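Deldale reading log – README

Hello! I started this log in June because I kept buying books I already owned (twice in one summer, which stung). It's a plain text file with 300 rows, one for each book I've finished or properly given up on. I last tidied it on 23 January 2018.

What's in each row

title – as on the cover, in whatever script it came in
author – surname first
pages – from the last numbered page
finished – yes, no or gave_up
score – mine, out of 12, and yes, I know that's an odd number to pick

Things to watch out for

62 rows have no score. I only began scoring after my friend Rozália Jireš nagged me, and I didn't want to guess backwards. Translated books are a bit of a muddle too: if I read something in two versions it gets two rows, so please don't add up the titles and call it a total.

Long classics get one row per set, however many volumes there are. Journey to the West is down as a single line, with the Chinese title 西游记 in the title column, so open the file as UTF-8 or you'll get a row of question marks.

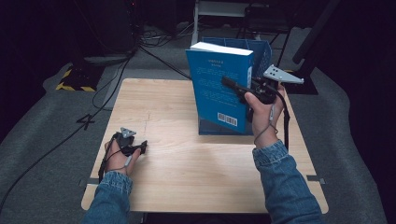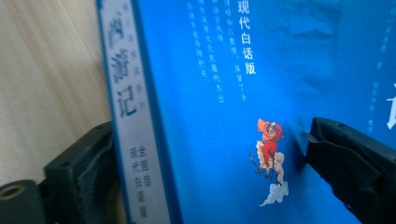
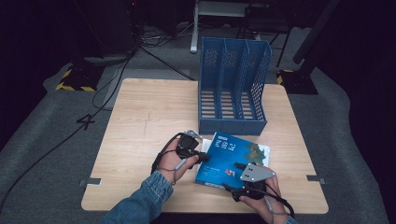
Matěj Pešek wrote to ask whether gave_up rows should count towards the page totals, as he'd got a much bigger figure than mine. I leave them out – I've added a note to the totals script.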